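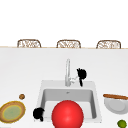
Skilex kitchen sim, sink and counter with gripper

Hi all,

I've been through the Puludow draft on household task logging twice now, and I think it's the best thing this list has produced (and I was one of the grumpy ones in March!). The renders in this message are from our own sink runs, so you can see the kind of work I have in mind.

On Zorkcombe's note in the last digest:

> Section 7 asks for a full log of every run, even
> the ones we throw away. We did 400 runs last
> month and kept 80. Do we really have to store
> the rest?

Yes please, store them! The discarded runs are where I learn the most about a bad rule. If 80 get kept, a reader should be able to find out what the other 320 were dropped for, even if it's one word per run.

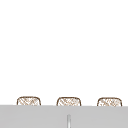
[2 min read]

My second point is views. The draft says "record the workspace" and leaves it there. I'd love to see it say that every camera view has to be listed by name, including any that shows mostly counter and wall and no arm at all. Zamora already lists theirs in a plain text file next to the log, and it took me no time to read. Let's just copy that.

Third, stopping rules. Write down what counts as done before the first run starts. Does a dish count as "in the sink" when it touches the floor of the basin, or only once the gripper has let go? We argued over that for 40 runs before somebody put it on paper, and then had to score them all again.

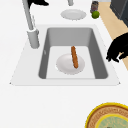

Zorkcombe wrote back off list and said I could pass it on: fine on the logs, you've talked me into it, but please make the done rule a required field with its own version number, or people will edit it halfway through and never say so.

I'm all for that. I'll put new wording for section 7 in the shared draft tonight, so go ahead and mark it up.

Skilex sim desk
11 September 2018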